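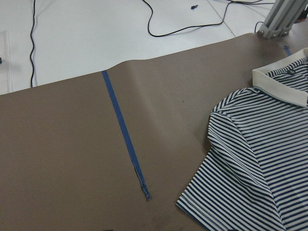 Polo on the mat, tape line to its left.

Home | Products | Benches | Support | Contact

Filed under: Bench Safety & Standards
3 min read

Stokerberg Two-Arm Bench Kit

The Stokerberg kit is a set of bench rules you can stick down: covering, tape, a laminated rule card and the Flisteveck logbook, in which operators have been known to write things. It suits any pair of arms handling clothing. 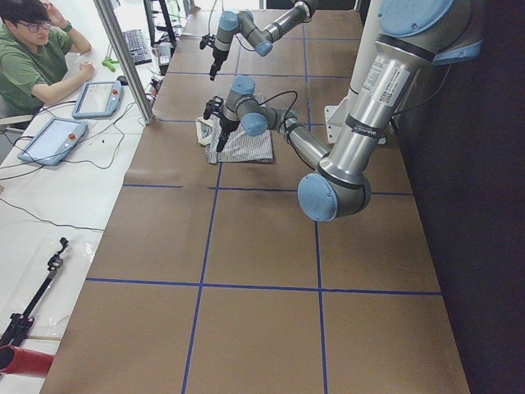
Do both arms need their own stop button?
Each arm should have one, within reach of whoever is seated. Reach is measured sitting down, coffee in hand.

The card has 4 rules. Keep pendants face up. Agree on which cells each arm may enter, and write it down before the argument. Teach new paths at low speed, however gifted you are.
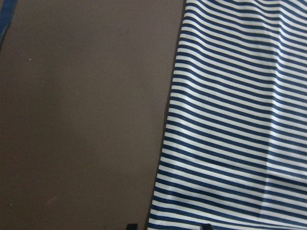 The last rule is the unpopular one: hands stay off the garment until both arms are paused, even when a sleeve is begging to be straightened.

Covering comes in 200 cm and 220 cm lengths. Replace tape once it frays. Grastus stocks refills, and the Soylu card holder is sold separately, for reasons known to Soylu.
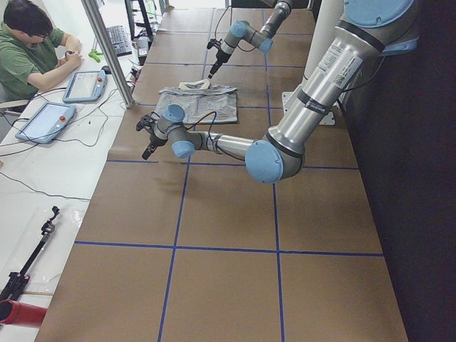
Taped cells on brown paper, with a folded garment between the two arms.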